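Home Food Storage, Unit 4: The Refrigerator
Handout for the evening course, Wamel Adult Learning Centre
6 October 2018

12 shares | 3 comments

Last time we dealt with dry goods and tins. In this unit we move to chilled food. Please read the whole handout before the practical, and bring the temperature record you started in week 2.

1. What cold does and does not do

Chilling slows the growth of bacteria. It does not kill them. Food that was already contaminated when it went into the fridge will still be contaminated when it comes out, and if it is then left on the worktop the bacteria will start multiplying again at the normal rate.

A home refrigerator should be kept at 5 degrees or below. Many run warmer than their owners think. The number on the dial is usually a power setting and tells you nothing about degrees, so a dial turned to 4 does not mean the fridge is at 4 degrees. Use a separate thermometer. The course has a few Bollex dial thermometers to lend, and these should be signed out at the desk.

To take a reading, stand the thermometer in a glass of water on the middle shelf and leave it overnight. Read it first thing in the morning, before anyone has opened the door. Air temperature jumps about every time the door moves, but the water changes slowly and gives a fairer figure.

2. Warm and cold places

Cold air sinks. In a simple larder fridge with no fan, the bottom of the cabinet tends to be colder than the top, and the door is the warmest part of all. Fan-assisted models are more even, though the door is still warmer than the rest.

The usual order, from the top down:

Top shelf: food that is ready to eat, such as cooked meats and leftovers in covered dishes.
Middle shelves: milk, cheese, yoghurt, eggs.
Bottom shelf: raw meat and fish, in a sealed container or on a tray with a lip.
Drawer: salad and vegetables.
Door: sauces, jams, fruit juice.

Raw meat goes low down so that it cannot drip on anything that will be eaten without cooking. If your fridge has only one or two shelves, the rule about dripping matters more than the order above. Keep raw meat in a lidded box and put it beneath everything else.

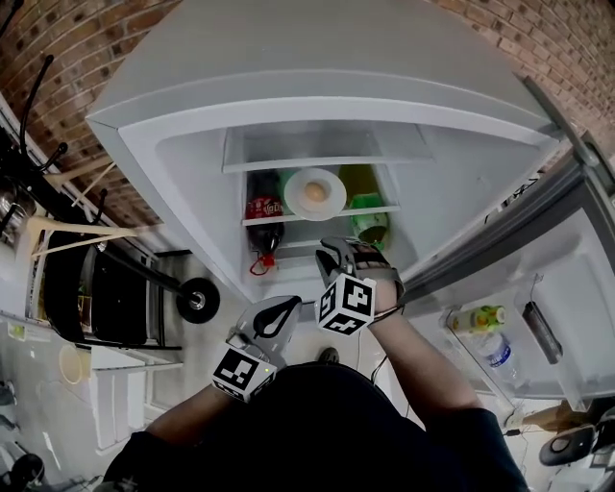
Fig. 1. Bottles and an egg on the lower shelf of an open refrigerator.

Small fridges are common in shared houses and bedsits, and a good many of you have said you use one. They warm up quickly when the door is opened and they take longer to recover if they are packed tight. Leave a gap between items and the back wall. Food pushed against the back may freeze, and cucumbers and lettuce are ruined by this.

3. Eggs

Eggs keep best at a steady temperature. Moving them in and out of the cold causes damp to form on the shell, and damp helps bacteria to pass through it. Choose a shelf and keep them there. The egg rack in the door is a poor place for them, however handy – the door is the part that changes temperature most. Boiled eggs should be eaten within two days if kept in the shell.

4. Leftovers

Cool cooked food and get it into the fridge within two hours. Divide large amounts between shallow dishes. Rice should be cooled faster than this, within one hour, and eaten by the next day. Most other leftovers should be used within two days. Write the date on the lid. Masking tape and a pencil will do.

5. Power cuts

If the power fails, keep the door shut. A closed fridge will hold its temperature for four hours. After that, throw away meat, fish, milk and cooked dishes. Hard cheese, butter, jam and most bottled sauces can be kept.

Work for next time

Draw your own fridge and mark where each type of food is kept. Take two overnight readings, one on the top shelf and one on the bottom, and write both on the drawing. If they differ by more than 2 degrees, note how full each shelf was.

Reading: Dedier booklet, pages 16 to 30. Copies are on the trolley by the door of the Lysenko Room – please return them by the end of term.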